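Comparing Two Hand-Held Grippers for Demo Collection
Final report, Robotics Projects course, Godoy Lab
Status: final-ish (section 4 still needs the plots re-exported)

1. What we wanted to find out

Our lab has two kinds of hand-held gripper for recording demonstrations, the Pidanard and the Ellon. Same idea for both. You squeeze, the jaws close, the opening width and the pose get logged, and later a policy is trained on it. The question from our advisor was which one to keep using for the two-handed tasks next semester. Nobody had compared them side by side, people just picked up whatever was charged.

So: same operators, same objects, same logging PC, both grippers. Compare dropped samples, width error, how long an episode takes, and how tired the hand gets. The last one is subjective, we know.

2. Setup

Recording software is Pisinden, the version that was on the PC in April. We did not update it halfway thru. Both grippers run wired. We tried the Pidanard wireless mode on day one and gave up on it, too many gaps in the log.

Operator stands at the table, one gripper per hand. Left and right units are the same model within a session, we never mixed them. Start position is fixed by tape, otherwise the first second of each episode is junk.

Calibration before each session: jaws fully open, jaws fully closed, hold each for 3 seconds. Pisinden takes the average. If you move during the hold it doesn't warn you, it just saves a bad value. Cost us a whole afternoon. Check the numbers by hand.
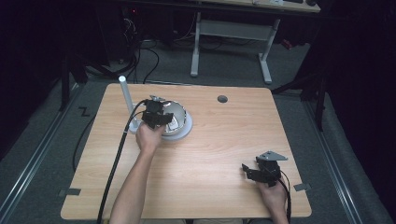
Cable routing mattered more than we planned for. With the cable coming off the back of the grip there is a pull on the wrist whenever you reach across your body, and you start to compensate without noticing. We ended up leaving a lot more slack and letting it fall off the near side of the table. Better, but it still drags on long reaches. Next group should try an overhead hook.

Also surfaces. Shiny rounded things are hard for both models. The fingertips slide before they hold, so the width trace shows a little bump and then a second closing. We thought this was a sensor fault at first. Same bump with both grippers, same place in the motion, so it is the contact and not the electronics.

3. Procedure

Each episode is approach, close, move, release, back to start. Operators practiced until they felt ok with it, then recorded. We threw out episodes where the logger crashed or the operator said "scratch that" out loud. After cleaning we had 244 usable episodes.

Order was alternated so that one gripper didn't always get the tired hands. In the first batch we forgot to do this. That batch is not in the results.

Any episode with more than 17 dropped samples in a row counted as failed, even if the motion itself was fine. The cutoff is a bit arbitrary, it's where our interpolation started to look wrong.

4. Results

Dropped samples: Ellon clearly better. The Pidanard lost samples in bursts, mostly when both units were closing at once. Could be the USB hub. We swapped the hub and it got less bad but didnt go away.

Width error: Pidanard wins. The Ellon drifts as the session goes on and reads slightly too wide by the end. Recalibrating fixes it, so recalibrate at the break.

Episode time: no real difference. Spread between operators was bigger than spread between grippers.

Comfort: everyone preferred the Ellon for the first half of a session. After that opinions split. The Pidanard trigger is stiffer but the weight sits closer to the palm.

Buffer size: default in Pisinden filled up on two-handed episodes. We set it to 3000 and had no more overflow errors with either model. Do this first, before anything else in this report.

5. Problems / things we'd change

- no force reading on either gripper, so the slip bump can only be seen in width
- Only right-handed operators. Left unit results are probably worse than they should be.
- tape marks got replaced once and we are not sure they went back in exactly the same spot
- timestamps from left and right unit have a small offset, we corrected it in post, script is in the repo under tools

6. Recommendation

Ellon for two-handed work, with a recalibration at the break and the bigger buffer. Keep the Pidanard pair for single-hand tasks where the width value matters. If somebody finds out what the burst drops are, then this should be looked at again, the Pidanard is the nicer sensor.

Raw logs are on the lab drive in the Godoy folder, cleaned episodes next to them. Plots get added once the export is redone.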